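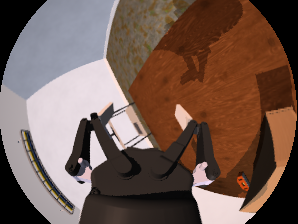 1. Purpose of the Review

Our group was asked to review Pledach, a simulation kit for teaching robot arm control, and decide if it suits a second-year lab course. The kit is sold by Areder as a yearly license. We used the trial version in October 2020 on two lab computers. The group members were Wilmer Montoya, Chrysoula Karagiannis and Eoin Phelan. Dušan Popescu supervised.

2. What the Kit Includes

The download contains a room editor, a set of arm and gripper models, and a viewer that can show the same room from fixed cameras or through a round wide-angle view at the gripper. The trial lasts 63 days. The class license costs $400 and covers one lab. Setup on the first computer went fine. The second needed a new graphics driver, and Eoin lost most of an afternoon to it.

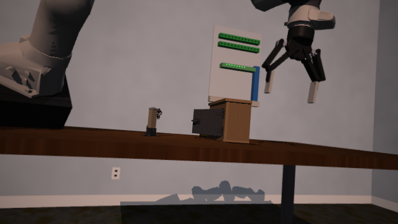
Our first exercise was to plan a path to an object without touching anything else on the table. Chrysoula wrote the planner and Wilmer set the start positions. A drawer that sticks out, like the one on the wooden box, has to be treated as its own obstacle. We had given the whole box one simple collision shape, and the planner cut the corner. After we split the shape in two, 95 of our runs finished without a contact warning. The fingers start wide open in this exercise, so the gripper also takes up more room than we had entered in the settings file.

3. Lighting and Shadows

Pledach lets the user move the lights and set how dark the shadows are. We wanted to know if this would upset a basic color detector. It did. With hard shadows, dark patches on the wood were often marked as objects - the worst ones were next to the box. Softer light fixed most of it, but then the test was too easy to be worth grading.
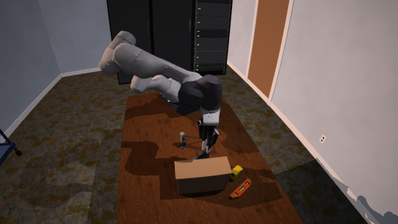

Figure 3. Gripper behind the box, with the tape measure and level to the right.

Small tools were the hardest targets. The manual has one page on grasp settings and does not explain the friction value at all. We sent a question to Areder support and got a useful reply from Thodoris Gkikas, who told us which default to change.

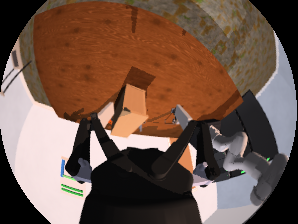 4. Recommendation

We recommend the kit for the path planning labs. For the vision labs we would wait for a better manual - students would need too much help with the lighting and grasp settings. Our settings files and run logs are in the course folder under "Plolora".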